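Home Docs Hardware Notes Downloads Contact

Filed under: Buses and sensors, Data cards

July, by Ghizlane Metwally

# strand-onewire-logs

Temperature readings from one long 1-Wire bus, plus the scripts that collected them. The bus is called Strand and the name stuck to the data as well. Please read the part on known problems before you plot anything. I have seen two plots made from an earlier copy of these files and I didn't believe either of them.

## What you get

- `raw/` holds one text file per run, exactly as the logger wrote it, bad lines included
- `clean/` holds the same runs after `scrub.py`
- `scripts/` has the logger, the scrubber and a small bus scanner
- `wiring.txt` describes the cable, the taps and the pull-up, as far as we know them

There are 40 sensors on the bus, all sold to us as the common three-pin digital type. The cable is 80 meters of twisted pair with short stubs. We power every sensor from its own supply wire. Parasite power was tried first by Amr Benjelloun and given up after a day of readings stuck at 85 degrees.

## About that 85

If you have worked with these parts you know the number. It is what the scratchpad holds after power-up, before a conversion has finished. Most tutorials tell you to throw away every 85 you see. I think that's lazy. A sensor near a heater can really be at 85, and a sensor that keeps resetting will also give you 85, and the second case is something you want to hear about. `scrub.py` marks these rows with `P` in the flag column and leaves the value in place. Drop them yourself if you want them gone.

CRC failures get a `C`. A sensor that doesn't answer at all gets an empty value and an `N`. Anything else that looks odd is left alone.

## Line format

```
seq,rom,raw_hex,temp_c,flag
```

`seq` goes up by one per sweep of the bus. `rom` is the full 64-bit code in hex, family byte first. `raw_hex` is the whole scratchpad, so you can redo the CRC and the conversion without trusting my code, and I'd prefer that you did. Times are kept in a side file per run, because the logger's board has no real-time clock and sets its time over the network when it feels like it. One run starts in 1970.

## How it was collected

The logger is a small Linux board from the Plitum line, with the bus on a GPIO pin through the kernel driver. Ismail Badawi wrote the first version in shell. The current one is Python and reads the driver's files directly. A sweep is slow, as you'd expect when each sensor converts in turn at 12 bits. You can start all the conversions together with a broadcast, and the scripts have a switch for it, but none of the published runs used it. 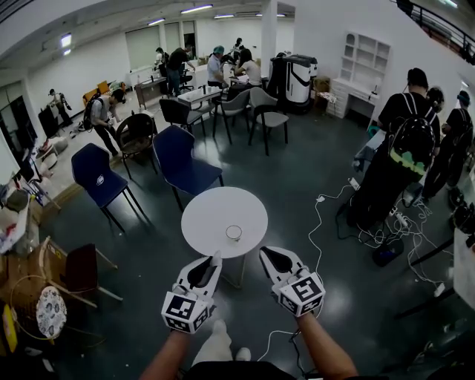

Can I run this bus with the usual 4.7k pull-up?

On a short cable, sure. At our length the rising edge was too slow and the scanner kept losing the far sensors, so we went down to 2.2k, which is near the bottom of what a sensor can be expected to pull low at 5 volts. With a 3.3 volt supply there is more room. Check the low level at the far end with a scope before you believe a clean scan.

## Known problems

**Clone chips.** Many of the sensors sold under the famous part number are copies. Ours came in two bags from Funix, and the ROM codes in the second bag don't follow the pattern I'd expect from the original maker. Those chips still pass CRC. Some of them answer at 12 bits no matter what resolution you ask for. I have no proof about where they came from, only the codes, and you can read those in the files as well as I can.

**Accuracy.** The datasheet says half a degree over the middle range. Nothing in this repo shows that our sensors meet it. Abdelilah Ezzat put one batch in an ice bath and wrote down the offsets, and they are in `scripts/offsets.csv`, but a single point tells you very little about the slope. The offsets are not applied in `clean/`.

**Run 7.** The supply was swapped halfway through. There are nearly 600 flagged rows right after it. I don't know whether the new supply was noisy or a connector got bumped.

**Missing sweeps.** Gaps in `seq` are real gaps. Earlier copies filled them by interpolation, which is how those plots came about.

**The active pull-up.** Brahim Hajji tested a Sukis bus driver board that claims to fix long cables. Scans got faster. Errors over 2,000 sweeps stayed in the same range as with the plain resistor, so I'd hold on to your money until somebody shows a longer test with the raw data attached. Both sets are in `raw/driver_test/`.

## Using it

```
python3 scripts/scrub.py raw/run03.txt > run03_clean.csv
python3 scripts/scan.py --verbose
```

No packages are needed outside the standard library. `scan.py` needs the kernel driver loaded and will just print an empty list if it isn't. I know that's a poor error message.

## What it's good for

Testing a parser against real bus faults. Teaching CRC-8 with something messier than made-up bytes. I would not use it to say anything about room climate, and please don't train a fault detector on it and report a score. The flags come from three simple rules, so the detector would only be learning those rules back.

## License and contact

Data and scripts are free to use with credit. Corrections are welcome through the contact page, with the run number and the line you disagree with. Reports that say "sensor 12 looks wrong" can't be acted on, as the sensors have no numbers. Send the ROM code.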